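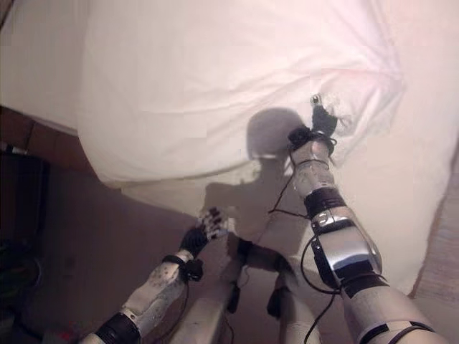 Rekonvaleszenz nach Influenza: Ruhepuls bleibt erhöht

Übersicht | Neue Beiträge | Suche | Anmelden

kaltfront_7
Influenza A, per PCR bestätigt, Fieber 4 Tage. Seit der Entfieberung sind 14 Tage vergangen. Ruhepuls morgens im Liegen weiterhin 74, vorher 60. Gemessen mit dem Armband von Cisier. Ab wann ist Grundlagentraining vertretbar?

Mareograph
14 Schläge über Ausgangswert heißt: noch nicht. Ich würde warten, bis die Differenz an mehreren Morgen hintereinander unter 5 liegt. CRP kontrolliert?

kaltfront_7
CRP unauffällig, Troponin wurde nicht bestimmt. EKG ohne Befund.

tb_venter
Widerspruch. Der Ruhepuls allein taugt als Kriterium wenig, nach Bettruhe sinkt das Plasmavolumen und der Puls steigt auch ohne Restentzündung. Lockeres Gehen ist bei Beschwerdefreiheit kein Problem. Zusätzliche Schonung verlängert die Dekonditionierung.

Mareograph
Gehen ja, gefragt war nach Training. Myokarditis verläuft teils symptomarm, ein normales Ruhe-EKG schließt sie nicht aus.

tb_venter
Dann Troponin nachholen statt Pulswerte sammeln.

Plurkham
Zur Messung: Das Armband mittelt bei mir über die ganze Nacht, die Gistora-App zeigt den Minimalwert. Quellen nicht mischen, sonst sind die Vorwerte unbrauchbar.

kaltfront_7
Vorwerte stammen tatsächlich aus Gistora. Blutabnahme ist am Do., 11. April. Training bis Mai gestrichen.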